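**Changes to the Adbridge shared meal hours**

Beginning in February, the Adbridge Center will serve the midday meal in two sittings. The first will open at 11:30 a.m. and the second at 12:45 p.m. Residents of the Troncoso and Datow buildings may attend either one. Places are reserved at the front desk, and the sign-up sheet closes at 10 a.m. on the day of the meal.

The change follows a review of waiting times in the dining hall, where the line at noon had grown to almost 24 minutes during the fall. Under the new schedule, the hall will close for 15 minutes between sittings so that tables can be cleared and reset. 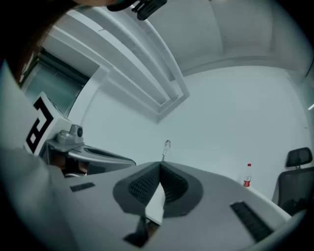 Several residents wrote in during the comment period, and one asked that the second sitting be offered the same hot dishes as the first, "and not whatever is left in the pans." The kitchen has agreed to prepare each main dish in two batches.

Meal prices remain the same. Guests may be added to a reservation at the regular visitor rate, paid at the desk. Residents who have meals delivered to their rooms through the Trornus plan will see no change in delivery times. Special diet forms already on file will carry over to the new schedule.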